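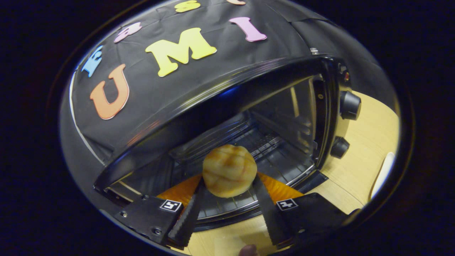
Melon bun at the toaster oven, seen from the gripper's own camera.

How to run a bun-and-oven session with a hand-held gripper (student club edition)

Posted 2026-01-03

Our club at Tollano spent most of last semester arguing about which task to teach our arm first, and the toaster oven won. I wrote this up because new members keep asking me the same things in the hallway, and I'd much rather point at a page! It covers one recording session, from setting up the table to copying the files. Training gets its own page, which I promise I'm working on.

What you need

A hand-held gripper with the camera mounted and both finger markers in place. A toaster oven, unplugged. A bun with some texture on top (we like the crosshatched melon pan kind, plus it's fun to say). A wooden table that doesn't wobble. A memory card with plenty of room, and a partner to keep the log.

Unplugged means unplugged. We never heat anything in this task, and I check the cord myself before I pick up the gripper.

Step 1: Set up the oven

Put the oven on the table with enough space in front for your arm to swing in without your elbow hitting a wall. Open the door all the way and push the rack in until it stops. We have a black cover draped over the top with colored foam letters stuck on it, and UMI is the bit you'll read most easily in our footage. If you're adding letters to yours, do it before the first take and then leave them alone for the whole session. I moved one halfway through a set once and had to start a whole new folder - lesson learned.

Step 2: Check the gripper

Squeeze it a few times. The fingers should close evenly, with the little ridges facing each other. Then look at the square markers at the base of each finger. The camera needs a clear view of both, so wipe off any crumbs or smudges (there will be crumbs) and tighten the plate screws if anything rattles.

Watch your own hands too. My fingertip likes to creep up into the bottom of the picture, right between the two gripper fingers, and yours probably will as well. Slide your grip back a little and play a test clip before you commit to a full set.

Step 3: Do the mapping pass

Before any bun gets picked up, start recording and move the gripper slowly around the table and the oven for 60 seconds. Go high, go low, get the oven from both sides. It feels silly, like you're dusting the air, but Velia (our processing script) uses this clip to work out where everything is. Fast swings blur the picture and Velia throws a fit.

Step 4: Record the takes

Put the bun on the table. Start the recording, reach for it, and close the fingers on its sides just hard enough to hold it. Lift, bring it level with the rack, pause for a beat in front of the opening, then slide it in and let go. Back out the same way you came and stop recording.

A few things I wish I'd known:

Come in straight. If you enter at an angle, one finger catches on the front of the oven.

Don't crush the bun. A squashed one looks different in every take after that, so keep 3 on hand and swap when one gets sad.

Change the starting spot every time. Left, right, closer, farther. Our first batch had the bun in the same place over and over, and the arm learned that one spot beautifully and nothing else.

Keep the fumbles in the log. If you drop the bun, mark the take as a drop and go again.

We got 89 usable takes in our best session, with two people trading off. Trade before your wrist gets sore, okay?

Step 5: Copy and name the files

Copy the card to the Malhotra drive as soon as you're done. Put the task name first, then the session number, then the take, and drop the log in the same folder. Run Velia on the mapping clip that same day while the oven is still set up. If it fails, you can redo the pass without rebuilding the table.

The drive fills up fast in February when the other teams get going, so clear out your test clips before you leave. The bun task lives in the folder called Clunska, and the blank log sheet is in there too.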